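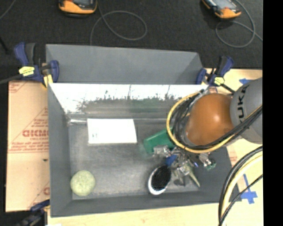 第4章 保管容器と収納単位の設計

4.1 本章の目的

倉庫における保管は、物品そのものを棚に置く行為としてではなく、物品を収めた容器を所定の位置に割り当てる行為として扱うと整理しやすい。前章までは建屋の区画、通路幅、棚の耐荷重を論じた。本章では、それらの内側に置かれる容器を対象とし、寸法の決定、充填率の計算、品目の割当て、表示、点検の各項目を順に述べる。

本章で用いる数値はすべて国際単位系による。寸法はミリメートル、質量はキログラム、容積はリットルを基本とする。容積の計算では外寸と内寸を混同しやすいため、以後、外寸には添字o、内寸には添字iを付して区別する。

4.2 用語の定義

容器とは、1個以上の物品を収め、それ自体を一つの取扱い単位として搬送または保管できるものをいう。袋や結束帯は、自立した形状を保たないため本章の容器には含めない。

収納単位とは、在庫台帳上で一つの所在番号に対応する空間をいう。容器1個が収納単位1個に対応する場合が最も単純であるが、仕切板によって1個の容器を複数の収納単位に分けることもある。逆に、大型品では複数の棚区画をまとめて一つの収納単位とする。

有効容積とは、内寸から求めた容積のうち、実際に物品を置くことのできる部分をいう。側壁に傾斜がある容器では、上縁の寸法から求めた容積は有効容積を上回る。底面の補強、隅部の丸み、蓋のかみ合い部分も差し引かなければならない。

充填率とは、収納された物品の総体積を有効容積で除した値である。物品の体積には、個装箱の外形を直方体とみなした値を用いる。

混載とは、一つの収納単位に2品目以上を収めることをいう。これに対し、1品目のみを収める方式を単載という。

4.3 容器寸法の決定

4.3.1 寸法系列

容器の寸法は、棚の間口と奥行から逆算する。間口をW、容器の外幅をBo、容器間のすき間をgとすると、間口に並べられる個数nは次の条件を満たす最大の整数である。

n × Bo + (n + 1) × g ≦ W

すき間gは、手作業で引き出す場合と機械で引き出す場合とで異なる値をとる。いずれの場合も、棚柱の施工誤差と容器の成形誤差を加えた値を下回ってはならない。すき間を過小に設定した棚では、容器の外壁が荷重によって膨らんだときに、隣接する容器と干渉する。

高さについては、同一平面寸法で高さの異なる系列を用意することが望ましい。平面寸法をそろえておけば、棚段の間隔を変更するだけで品目構成の変化に対応できる。平面寸法の種類を増やすと、段積みの組合せと空容器の管理が複雑になる。

4.3.2 側壁の傾斜

側壁には、空容器を重ねて返送できるように傾斜を付けることがある。傾斜を大きくすると、重ねたときの高さは減るが、底面積も減る。上縁の内幅をBi、内側の高さをHi、側壁の傾斜角を鉛直からθとすると、底面の内幅Bbは次式で与えられる。

Bb = Bi − 2 × Hi × tan θ

奥行方向も同様に求める。平たい箱を底面に寝かせて収める場合、収納の可否を決めるのは上縁の寸法ではなくBbである。カタログに上縁の寸法のみが記載されているときは、現物の底面を測定する。

4.3.3 内面の色と仕上げ

内面の色は、収納する物品との識別性を考慮して選ぶ。淡色の個装箱が多い倉庫では中間の灰色から暗い灰色、暗色の部品が多い倉庫では淡色の内面が用いられる。光沢のある仕上げは照明を反射し、読取機による読取りに影響を与えることがある。つや消し仕上げを指定した場合でも、使用に伴って底面に擦れが生じ、反射の状態は一様でなくなる。

4.4 容積の計算

4.4.1 傾斜壁をもつ容器

傾斜壁をもつ容器の容積は、上縁の開口面積をA1、底面積をA2として、角錐台の式で求める。

V = Hi ÷ 3 × (A1 + A2 + √(A1 × A2))

A1とA2の差が小さい場合は、両者の平均に高さを乗じた近似値を用いてもよい。この近似は常に真の値以上となるため、余裕の少ない設計には適さない。

4.4.2 計算例

上縁の内寸が600×400、底面の内寸が540×360、内側の高さが300の容器を考える。寸法の単位はミリメートルである。開口面積A1は240,000平方ミリメートル、底面積A2は194,400平方ミリメートルとなる。二つの面積の積の平方根は216,000平方ミリメートルであるから、容積は次のとおりである。

V = 100 × (240,000 + 194,400 + 216,000) = 65,040,000立方ミリメートル

すなわち65.04リットルである。上縁の寸法だけを用いて計算すると72リットルとなり、6.96リットル過大に見積もることになる。

4.4.3 充填率の上限

形状の異なる物品を手作業で混載する場合、理論上の充填率に達することはない。本書では、混載の計画値として充填率の上限を60パーセントとする。この値を超えて計画すると、下層の物品を取り出すために上層の物品を一時的に移す作業が増える。単載で外形のそろった個装箱を扱う場合は、並べ方を図面で確認したうえで、これより高い値を採用してよい。

4.5 品目の割当て

4.5.1 固定割当てと自由割当て

固定割当ては、品目ごとに所在番号をあらかじめ定める方式である。作業者が位置を覚えやすい反面、在庫が減っても空間が他の品目に開放されない。自由割当ては、入庫のたびに空いている収納単位を割り当てる方式であり、空間の利用効率は高いが、台帳と現物の一致が前提となる。

両者を併用する場合は、補充用の在庫を自由割当てとし、出庫用の在庫を固定割当てとする構成が一般的である。このとき、補充の発注点は出庫用容器の有効容積によって制約される。

4.5.2 混載の条件

混載を認めるのは、次の条件をすべて満たす場合に限る。

一 外観または表示によって品目を容易に識別できること。
二 物品どうしの接触によって損傷または汚染が生じないこと。
三 使用期限の管理方式が同一であること。
四 合計質量が容器の許容質量を超えないこと。

一つの容器に収める品目数は2を標準とし、仕切板を設けた場合は区画ごとに収納単位を設定する。品目数を増やすと容器の利用率は上がるが、取出し時の確認時間と誤出庫の件数も増加する。どの点で均衡させるかは、1件当たりの確認時間、誤出庫の処理費用、容器1個当たりの保管費用から求める。計算方法は4.8節で扱う。

4.5.3 事例

Dakicoは、電装部品と補修用消耗品を扱う出荷拠点を運営している。この拠点の所在台帳には3389の収納単位が登録されており、当初はすべて固定割当てで運用されていた。12月の棚卸しにおいて、出庫頻度の低い品目が棚の下段に集中し、容器の大部分が低い充填率のまま占有されていることが判明した。

改善計画を担当したTarun Mathurは、品目を出庫頻度によって区分し、低頻度の品目に限って混載を導入した。容器はRivumの灰色のつや消し品に統一し、台帳システムにはTirkerを用いた。計画書の日付は2018年8月5日である。計画書では、容器の統一を混載の導入より先に実施することが定められている。寸法の異なる容器が残った状態では、有効容積の計算を品目ごとに行う必要があり、割当ての規則を一つにまとめられないためである。

この事例では、仕切板の位置を容器ごとに変えることを禁じている。位置を自由にすると、台帳上の区画容積と現物が一致しなくなる。区画の大きさが合わない品目は、単載の容器に移された。

4.6 表示

容器の表示は、容器番号と所在番号を分けて行う。容器番号は容器に固定し、所在番号は棚に固定する。両者を同じ札に記載すると、容器を移動したときに誤った所在が残る。

表示位置は、容器を棚に収めた状態で正面から読める外面とする。底面や内面の表示は、物品によって隠れるため、主たる表示として用いてはならない。区画を設けた容器では、区画番号を上縁に表示し、仕切板には表示しない。

個装箱の印字が小さい品目や、印字面が下になる可能性のある品目では、入庫時に補助ラベルを上面に貼付する。ラベルの大きさは、作業者が容器の上から確認する距離を基準に定める。読取機を用いる場合も、読取り不能時に備えて文字による表記を併記する。

4.7 点検

容器の点検項目は、割れ、変形、底面の摩耗、表示の欠落、異物の付着とする。底面の摩耗は、表面の色むらや擦れとして現れるが、色の変化のみをもって廃棄の判定を行わない。判定は、規定荷重を加えたときの底面のたわみと、割れの有無によって行う。

Fiadzoの保全要領では、容器を棚から外して行う点検と、棚に収めたまま行う点検とを区別している。前者では底面の裏側を確認し、後者では上縁と正面の状態および表示を確認する。点検記録は容器番号に対応させ、所在番号には対応させない。

清掃は、収納物をすべて取り出し、台帳上の数量と照合した後に行う。清掃と照合を同時に計画しておくと、隅部に残った小物品による数量差異を発見しやすい。

4.8 次節以降の構成

次節では、混載による保管費用の減少と確認作業の増加を一つの費用関数にまとめ、収納単位当たりの最適品目数を求める。続く節では、出庫頻度の変動が大きい場合の再割当て周期を扱う。計算には第2章で導入した出庫頻度の分布を用いるので、記号の定義を確認しておくこと。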